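Consumer Claims and Household Spending
Handout 6: What "saves you money" means, and what it leaves out

Read this before the November session. Bring one claim from a package, a flyer or a store page. No screenshots of somebody else's post about a claim, please. I want the claim itself.

Start with the word "saves." A claim that something saves money is a comparison, and most of the time one half of the comparison is missing. Saves compared with what? The old model? Doing nothing? The worst product on the shelf? If the package won't say, assume the seller picked whichever one made the number biggest. I have been wrong about this a few times, but not often enough to change the advice.

The Rokimow flyer

We went over this in class and several of you asked for it in writing. The flyer for the Rokimow countertop oven says that a household "could save up to 70 percent on cooking costs." Take it slowly.

"Could" means some household, somewhere, might. It does not mean yours.

"Up to" sets a ceiling. A saving of zero is also up to 70 percent.

"Cooking costs" is never defined. Jaxon Boychuk took it to mean electricity. Ngân Nghiêm took it to include food. Both readings fit the words, and they lead to very different sums of money. When a sentence can be read both ways, people tend to read it the way that sells the oven.

The small print on the back refers to a survey of 109 owners. Owners had already paid for the thing. They are the last people I would ask if I wanted to know whether it was worth buying. We also don't know how many were sent the survey and threw it out.

Payback time

The basic formula is price divided by yearly saving. It is a fine formula, and it is only as good as what you put in it. Things that get left out:

Interest, if you bought on a card.
Repairs, or the plan you were talked into at the register.
What the old one would have gone on doing for free.
Using the new one more because it is "cheap to run."

The Dhillon kitchen package we looked at was priced at 2,395 dollars and promised to pay for itself in six years. Divide it out and you get a saving of a little under 400 dollars a year. Now look at what your household spends on running a kitchen in the first place. If the promised saving is a big share of the whole bill, or more than the whole bill, stop reading the brochure.

Small appliances

Students like to pick these for the exercise because the prices are low. The low price is the trouble. Nobody measures, so anybody can claim. A toaster runs for a few minutes a day. Even if a better one used half the power, the yearly difference would be hard to find on a bill. Trorard calls its toaster "energy smart," and I have yet to see what that is being compared to. Food waste claims are just as loose. "Keeps fruit fresh longer" has the same missing half as "saves."

Kitchen counters: the first view has the toaster, the second has the green fruit. 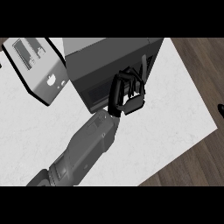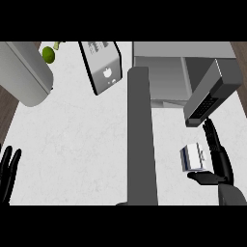
Liette Sawatzky objected to most of this section. Her point was that people don't buy a toaster to save money, they buy one because they want toast, and that a course which treats every purchase as a sum will miss why the sums get ignored. She would rather see a class on how stores use the word "free." I still think the sums come first, but her objection is fair and we will give it the second half of the session.

For the written part, one page:

Copy out the claim word for word.
Write down what it is being compared with, or write "not stated."
Say who did the counting and who paid them, if you can find out.
Work out the payback time twice, once with the seller's figure and once with half of it.

Yi-an Sung and Colton Pletelier have the Curkier mattress claim, so pick something else.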